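The Harndale Inventory

Bo-ram Joo wrote the entry at 5 in the morning, in the storeroom of the Ladero building, standing up. The form allowed 1000 characters per item. She had item 3088 left.

Item 3088, she wrote. Laundry basket, plastic, with contents. Location: floor.

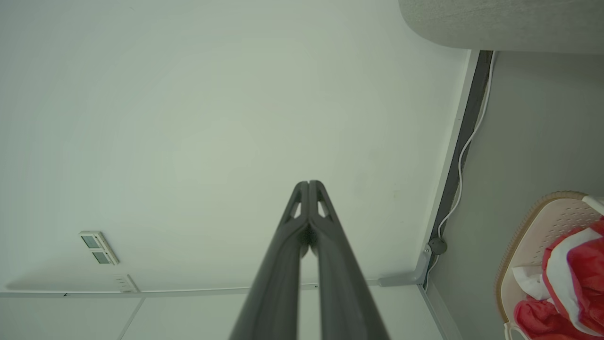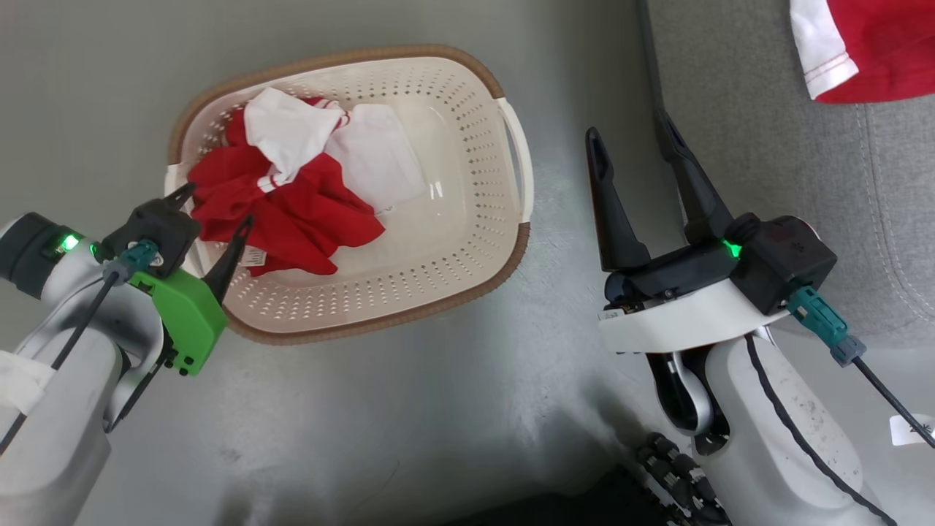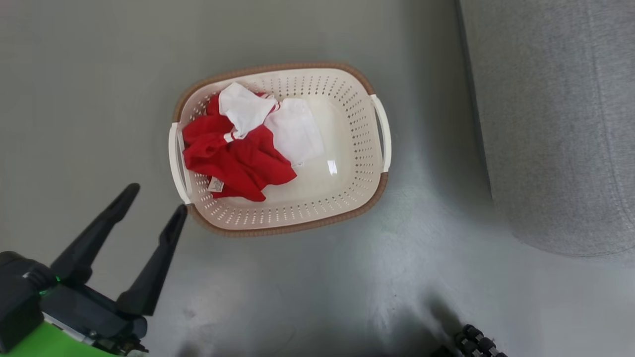
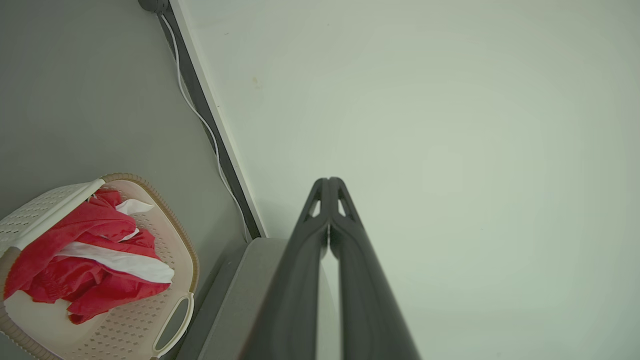

The room, with item 3088 on the floor in the second, third and fourth views.

Under Contents she put: clothing, red and white, unfolded. Under Condition she put: crumpled. The form did not accept crumpled. It offered Good, Fair and Dispose.

She read the guidance note from Runora again. A garment with a label was to be entered by its label. A garment without one was to be entered by color. The red one had a label, small and white. She bent down and read it. It gave a washing temperature and a size, and the size was her brother's – or had been, when he worked the night shift for Lagman and brought his washing home in December.

She stayed bent for a while. The ventilation switched off at its set time.

The tenant had left in a hurry, according to the file. No forwarding address was held. The file did not give a name, only a room number, 70, and a deposit, retained.

She selected Fair. The form asked whether the item should be kept with its contents or separated.

Together, she entered, and used the rest of the field to describe how the white garment lay over the red one.

Last updated: December
Contact | Copyright | Back to top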